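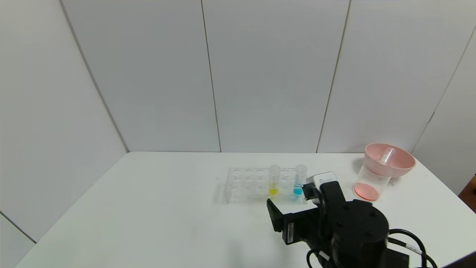
Pouring by remote: the tube and funnel task at Skisness

The bench group at Skisness has moved on from stacking and sorting to liquids. The new task uses a clear rack, test tubes with colored liquid in them, and a pink funnel standing in a plastic cup. An operator drives the arm by remote control, takes a tube out of the rack, pours it into the funnel, and puts the tube back in the hole it came from. Each run is recorded from start to finish and goes into the training set for the pouring policy.

Demyd Vakulenko runs the sessions. He wrote the task sheet in January and has changed it several times since then, mostly to make it shorter. The first version told the operator which hole to use, which way to tilt the wrist and how long to hold the tube over the funnel. Operators followed it closely and the runs came out nearly identical, so the policy trained on them did well only when the rack was in the one spot it had always been in. Move it a hand's width to the left and the gripper closed on air.

The current sheet has four lines. Pick up a tube. Pour it into the funnel. Return the tube. Move the arm clear of the rack. Everything else is up to the person at the controls, within reason. Before each run the rack and the cup are shifted and the tubes go into different holes.

The target is 3,000 good runs. A run counts as good if the liquid ends up in the cup, the tube ends up upright in the rack, and nothing gets knocked over along the way. Spills are kept too, in a separate folder with a note on what went wrong. Vakulenko wants them for a later piece of work on teaching the arm to stop when a pour is going badly. For now they are not used in training.

How the operators work

An operator holds a hand controller and the arm follows the hand. Closing the trigger closes the gripper. There is a foot pedal to freeze the arm, which people use when they need to shift their grip or rest a shoulder, and the frozen stretch is trimmed out before the run is saved. Sessions are 30 minutes long with a break after each. We tried 60 and went back. Late in the hour the operators were cutting corners on the return, letting the tube drop the last bit into the hole, and the policy picked up the habit.

New operators spend their first session on dry tubes. The grip is the hard part. Clear plastic against a white table does not give you much to judge distance by, and with a remote view it is easy to think the fingers are on the tube when they are still in front of it. The colored liquid helps a good deal. Most people learn to line up on the yellow or the blue first and then raise the gripper to the clear part of the tube before closing.

The second thing they learn is to come in slowly from the side. The fingers are wide compared with the spacing of the holes, and a straight drop from above tends to catch the neighboring tube or the edge of the rack. If the rack gets nudged a little, the operator carries on. If it slides far enough that a person has to reset it, the run is marked as failed.

Pouring itself gives less trouble than we expected. The funnel has a wide bowl and forgives a lot. What does matter is the height. Too high and the liquid splashes on the bowl, too low and the finger plate touches the rim, and the whole cup can go over. The cup is light and a funnel makes it top-heavy – a tap is enough.

Guiding by hand

Part of the set is being recorded a different way, with the operator standing at the table and moving the arm directly. The motors go slack enough to be pushed, and the joints are logged as the person walks the arm through the task. It is slower to set up because the operator has to keep their own hands out of the camera views as far as possible, and some of those runs have to be thrown out for that. The motion is smoother, though, especially in the tilt. You can feel through the arm when the tube touches the rack, and the remote setup gives no sense of that at all.

Holovko, our sister site, is collecting the same task by hand guiding only. Once both sets are in we will train on each alone and then on the two mixed, and compare the results on 7 rack positions that neither site has used for recording. The results will be written up in this newsletter whichever way they come out.

Recording tool update

The recording software, Clarkura, now asks for a result at the end of every run before it will start the next one. The choices are good, spill, dropped tube, rack moved and other. Please do not use other without typing a few words in the note box. A blank note means someone has to watch the run again to sort it, and there is a backlog of those already.

The tool also shows the last picture from the previous run as a faint overlay while you set up. Use it to check that you have moved things. If the rack lines up with the overlay, shift it again.

Operators wanted

We are short of people for the afternoon sessions. No robot experience is needed and training is done on site. Staff from the Clorkcombe office are welcome if their manager agrees, and travel is covered. Left-handed operators would be especially useful, as nearly all of the runs so far were made right-handed. Talk to Demyd at the bench or leave your name on the sheet by the door.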